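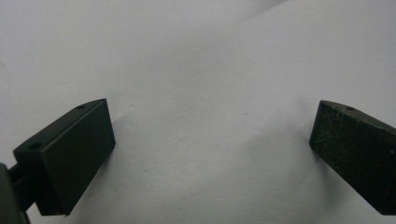
Pale, plain and full of soft shadows.

A quiet word in favor of white

Print this item | E-mail to a friend

I've gone a bit overboard on plain white lately. It started when I was clearing out the big closet in the Navarrete Street workroom and decided that everything we sort, mend or wrap this fall should get a plain, pale surface underneath it. No stripes, no flowers, no coffee rings (that last one is mostly on me).

What I love is how much gray there is in it! White looks like nothing much until a shadow falls across it, and then you get all these soft in-between shades – a little blue in one spot, almost pewter in another.
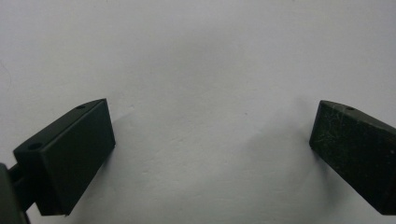

I've also gotten pickier about what I keep. We had about 100 odd pieces of paper and cloth in that closet, and anything with a busy print has gone in the swap box by the door. Help yourselves, please, the lid won't close. The plain ones I'm holding on to, wrinkles and all. If you have a spare white sheet or the end of a roll, drop it off before October and I'll be thrilled.

– Gifty Darko

Recent items
Swap night at Billum Hall
Trollitz thread is back in stock
Labeling your jars

Contact us | © Standomo Newsletter | Back to top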